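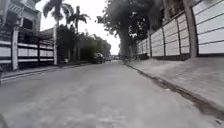 September, Derkeck streets, drainage and surface notes

Start 07:40. Overcast. Walked the Misusholm loop with the wheel and the short level. Wheel reset at the first curb joint, so all chainage is from there.

Gutter on the right side holds moisture while the crown drains. Stain band at the foot of the white paneled wall noted for the wall file. Do not log it as gutter overflow until levels are reduced.

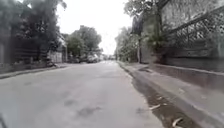

Standing water goes in as class 2, leaves as class 1 obstruction. Fall along the channel to be taken at 1000 mm intervals, not 4000 as on the Ivamley sheet, which missed the short dips. Curb top is the datum. 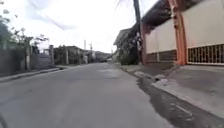
Patch edges: straightedge both ways, record the worse reading. Loose concrete at the curb edge gets its own line in the debris column. Point 92 on the old list has no match on the Čierny plan; leave blank for now.

Dry lane with the lattice-topped wall: cracks and patches only, no gutter entry. Parked cars marked P on the strip map, surface under them not rated.

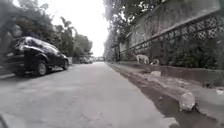
Sheet 256 still needs the left edge. Levels to be reduced tomorrow. Battery in the level low, spare on charge.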